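Up before five and couldn't get back to sleep, so I'm writing this at the kitchen table in Gusolbridge with bad coffee. Second week looking after the two-arm cell and I still don't trust it.

Urkora says the wrist cameras need checking every 500 hours. I'd like to know who came up with that number. The purple cables move every time the arms do, and I bet the plugs work themselves loose long before then. I went over both sides with the arms parked, tray of chocolates and all still on the table. 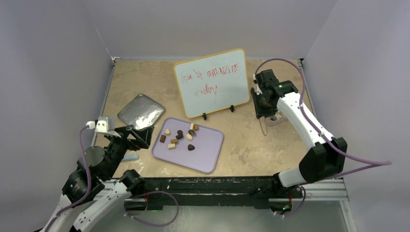
Cirilo Villaseñor wrote back that I was fussing, that he had run the same setup at Tralevthorpe all through December and never touched a plug, and that if I wanted something to worry about I should look at the finger pads.

Fine, I looked at the pads. The rims are scuffed pale and the mesh covering is worn along the edge. Beltrán's sheet calls that "cosmetic." Maybe. I'd have thought a worn rim changes where a small piece sits when the fingers close, and a chocolate doesn't give you much to hold.

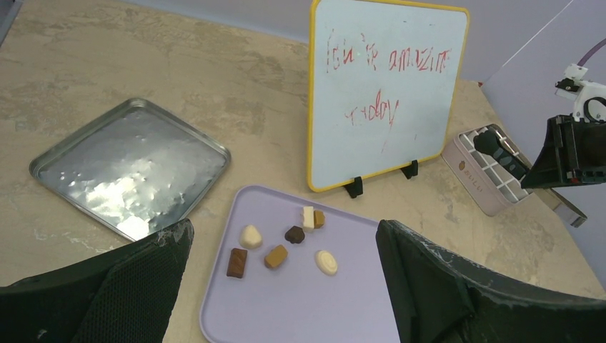
I put in for new pads anyway, 13 of them, and got told the order has to go through the main office. We'll see if it shows up by spring.

Then there's the grip force. It was set at 190 on the screen, no unit, and the manual doesn't give one either. I wrote it on tape and stuck it inside the cabinet door so the next person at least knows what I found. Thin lids worry me most. I want to bring the force down in small steps and compare.
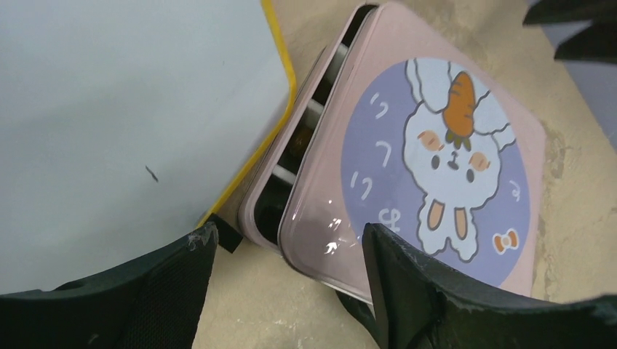 The front rail needs a proper cleaning too. White specks all over it, down in the grooves, and I'm not convinced a dry brush gets them out. Cirilo uses compressed air, and I think that only moves the mess into the joints. Brush and vacuum for me until somebody shows me better.

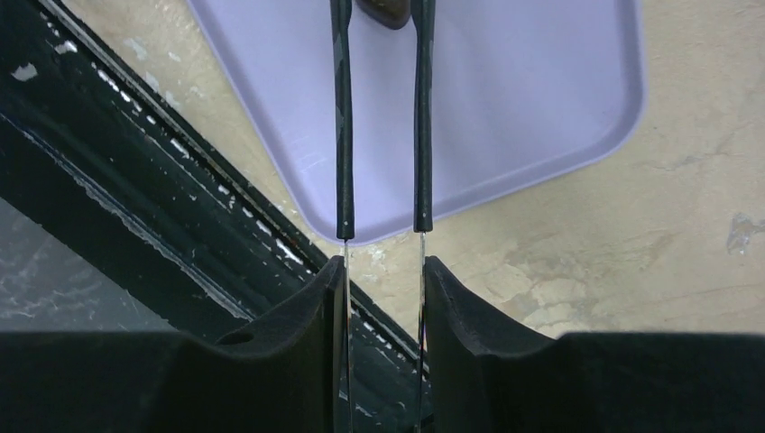 Still to do: recheck the zero on the left arm, tighten the base bolts, ask again about the unit on that force setting. Almost 2 hours of work if the left arm behaves, and I don't expect it to.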